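Buying a Laptop for Coursework: Notes for Week 4
Shahla Arabzadeh
Last updated 23/12/2022

Hi again! A lot of you asked after the last session whether I could write up the part where I talked too fast, so I've put my notes into something closer to full sentences. It covers displays, keyboards, memory and storage, and batteries. Graphics chips get their own handout in March, so please hold those questions (I know, I know, they're the fun ones).

A quick word about the machines I keep mentioning. The Grovov is the thin convertible with the detachable keyboard. The Cloven is the plain gray clamshell that half of you already own. The Wimow is the big one, and I'll be fairly rude about its charger later on.

Displays

Start with brightness, which shops love to hide at the bottom of the spec sheet. It's measured in nits. The base Cloven is sold as 200 nits and you'll feel it the moment you sit near a window - everything goes a bit muddy and you start tilting the lid back and forth looking for an angle that works. The Grovov is listed at 300, and for indoor use I'm happy with that. If you like working outside you'll want more than either of them can give you.

Then there's shape. Widescreen panels are fine for movies, but for reading papers and writing code I want height. Try this at home: open a long PDF at full width on whatever you have now and see how much of the page fits before you have to scroll. Then do the same on a taller screen if you can borrow one. I did this with a room full of skeptics last year and most of them came around (one didn't, and he still emails me about it).

Resolution matters less than people think once you get past a certain point, and it costs you battery. I'd take a bright, ordinary-resolution panel over a dim, very sharp one every time. Touch is a matter of taste. I never use it on a clamshell and use it constantly on a convertible.

Keyboards and hinges

You can't learn anything about a keyboard from a spec sheet, so go and type on one. Type a full paragraph, with punctuation and a few capital letters, and include the arrow keys because that's where the nasty surprises live. The Cloven has half-height up and down arrows squashed together and I still hit the wrong one.

Detachable keyboards have gotten much better, but they do flex. If you mostly work at a desk you won't mind. If you mostly work on your lap, on a train, with a coffee in one hand, you will mind very much! The kickstand also needs more depth than a hinge does, so measure your tray table or your lecture hall desk first.

While you're in the shop, open the lid with one finger. If the whole base lifts up with it, the hinge is stiff. That's a small annoyance and I wouldn't reject a laptop over it, but you'll be doing it several times a day for years.
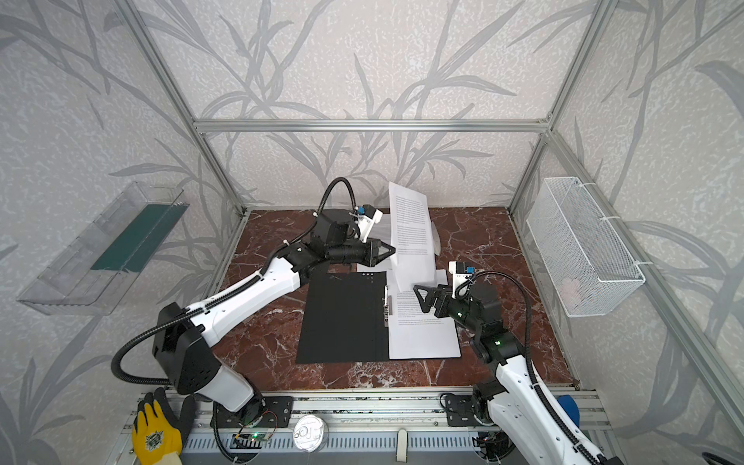

Memory and storage

Two things get mixed up here every single term, so let me go slowly. Memory (RAM) is the working space the computer uses while it's on. Storage is where your files live when it's off. When someone tells me their laptop is "out of memory" and it turns out they have too many vacation videos, we're talking about storage.

For this course the 4 GB models are out. They still turn up in the sales with a very tempting sticker, and they will struggle with a browser and a spreadsheet open together. Get at least twice that, and go up another step if you can afford it. On most thin laptops the memory is soldered to the board, so whatever you buy is what you'll have until you replace the machine.

Storage is more forgiving. You can often swap the drive, and even when you can't, an external drive does the job for old projects. Check that you're getting a proper SSD, though. Some of the cheapest models use slower flash storage that's labeled eMMC, and the difference shows up when you're installing updates.

Batteries and chargers

Battery capacity is given in watt-hours. The Grovov is listed at 58, and I get through a teaching day on it with the brightness turned down a little. Compare capacities only between machines with similar screens and processors, otherwise the number doesn't tell you much.

Advertised battery life is usually measured with a video looping at low brightness, so treat it as a best case. Find a review that does web browsing over Wi-Fi and use that figure instead.

And now the Wimow charger. It's enormous, it has its own special plug, and it doesn't fit in the pocket of any bag I own. If a laptop charges over USB-C you can share a charger with your phone and borrow one from the person sitting next to you. I'd pay a little extra for that.

Before next time

Read the Bahrami buying guide, the section on displays and the one on ports. Then pick two laptops you could see yourself owning and write down the brightness, memory, drive type and battery capacity for each. Bring the list on paper or on your current laptop, however muddy its screen may be. We'll go through them in pairs, and I'll bring the Grovov and the Cloven so you can try both keyboards.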